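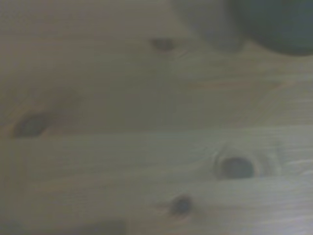 A Saturday at the Veler open house

2023-08-05

I'd been meaning to get over to Veler for ages, and when they opened the doors for a day I finally went (with a thermos and way too much enthusiasm, as usual). It's a small robotics lab at the back of the old Jullus furniture works, and the whole place still smells like sawdust, which I loved!

The project I came for is called Fluseo. The question behind it is simple enough that even I could follow: how well can a robot hand place its fingers if it only gets to look from its own wrist? No camera overhead, no camera off to the side, just the little one that rides along with the gripper. And the bench is pine, knots and all. My guide, Valdir Macedo, told me they started out on a plain gray mat and the results looked great, and then they moved to wood and everything got worse. The knots kept getting picked as things to grab. Dark, roundish, soft at the edges when the camera is that close... I looked at the monitor with the fingertips poking in at the top corner and I could see the problem right away. One knot has a pale ring all the way around it and looks like an eye staring back at you.

So they recorded 293 short runs over the bare boards, with nothing to pick up at all, and mixed those into the training. I asked if that wasn't a bit like teaching a dog to fetch by never throwing the ball, and Valdir laughed and said sort of, yes. The policy (that's their word for the thing that decides where the hand goes) had to learn that grain bends around a knot and that a loose object doesn't do that to the wood. Whether it has really learned that or something else that happens to work, he wouldn't say. I liked him for it.

The results were on a sheet taped to the door. Out of 1,000 test reaches, the old version went for a knot 7 times in every hundred, and the new one went down to 2. The new one is slower, though. It hangs just over the surface for a moment before it commits, and I got oddly fond of that pause. They haven't tried oak or anything painted yet, and glare from the window is still trouble late in the day.

I also stuck my head into the Carbone room next door, where they work on cable handling, but it was packed and I only caught the end of the talk.

Parking is on the street, coffee is free, and the stairs are steep. They're planning another open day in September and I've already asked Valdir to put me on the list.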